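Workshop notebook, furniture and fittings
Entry 12/25/20
Entered by Teodora Obradović
Read by: Haris Grgić, Milovan Kneževič

Purpose of entry: to record the state of the shared room before the tables are rearranged in March, and to set down what was agreed with Mirjana Grgić on the telephone position and the bracket.

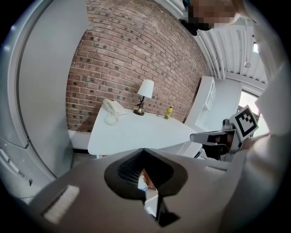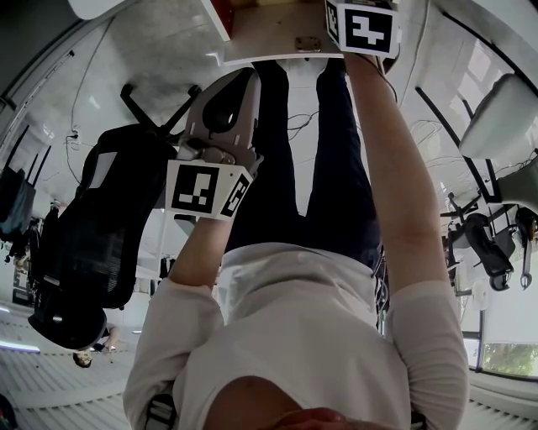
First, the telephone table by the brick wall; second, a wood-topped table with the bracket on its underside.

1. Telephone table. The white table remains against the brick wall for the present. The telephone stays at the left end with the lamp beside it. The coiled cord hangs over the front of the top and should be brought around the back when the table is next moved. The small yellow bottle is to go back to whoever left it. Contents not checked.

2. Bookshelf. White, open compartments, to the right of the table. Milovan proposes using it for the Prutis manuals and the Gashi sample books. No objection from me, provided the lowest shelf is kept free for the lamp spares. Rosaura Arboleda has the list of manuals and will pass it on.

3. Wood-topped table. The small metal bracket is near the center of the underside. Screws to be tried by hand before the table is turned over. Height of top, measured by Haris: 68 cm on the old setting. The Guteck drawing gives 2 cm more. I have kept our own figure and noted the difference on the drawing.

4. Floor. Cables run across the floor near the office chair, one with a small plug toward the left wall. These are to be gathered along the wall before anything heavy is carried through. Cendden clips are on order, 83 in the pack - more than are needed, and the remainder should be stored with the lamp spares.

5. Brick wall. No drilling. Mirjana was clear on this point, and it applies to the mortar as well as the brick. The white baseboard may be touched up.

Outstanding: length of cord required if the telephone moves to the bookshelf end. Haris to measure. Almost 7 m of spare cord is in the drawer, unlabeled, and I have not confirmed that it fits the handset.

T.O.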